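ok summer project thread, week 3, because Lok-yiu said if I don't write it down now I'll never do it in October when the report is due

so the project. two hand-held grippers, one per hand, you do a chore with them, the rig logs how your hands move, then later we train a policy on it and see if the arm can copy. team is me, Lok-yiu Chu, Hongjun Meng and Kam-wah Tang. advisor is Dr. Krishnan who mostly asks "did you check the calibration" and is mostly right to ask

first task on our list was folding a towel. dropped it. towel is evil. every fold came out different and the tracking lost the left marker any time someone leaned over

new task is cup and basket. cup goes in the basket, cup comes out of the basket. boring on purpose – Kam-wah wanted something we could do a lot of times before lunch without anybody crying

target is 2000 takes before the Britthorpe showcase. that sounds fine until you are the one doing them. my thumbs hurt in a place I didn't know was thumb

things that went wrong so far:
left gripper kept slipping on the rim. Hongjun changed the finger pads, better now
cable snagged on my elbow and yanked the whole thing sideways mid take
I saved a whole morning into the wrong folder. found it. not talking about it

rule we have now is you say "go" out loud before you close the fingers. feels silly. but it makes the takes so much easier to cut up afterwards, Lok-yiu's script just looks for the sound

also slow down. everyone goes too fast when they start. the policy will learn your bad habits, Dr. Krishnan says this like every day and he's got a point bc my early takes all have this weird little wiggle before the grab

tried training on a tiny batch last night just to see. the arm went to the right spot, hovered, and then closed on air. 3 times in a row. Kam-wah clapped anyway

Hongjun thinks it's the timing between the two hands, the logs drift apart by a few frames on long takes. I think it's my wiggle. we have a bubble tea riding on it

new sync code is in as of this morning, Skonix box restarted, markers re-zeroed, batch 11 is on me. Kam-wah is timing and Lok-yiu is eating chips right next to the laptop wich is against her own rule

if you're at Britthorpe and want to try the grippers come find us in the back lab after class, we need more diffrent hands than just ours. left handed people especialy pls

ok back to it, go
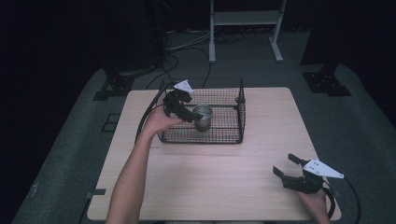
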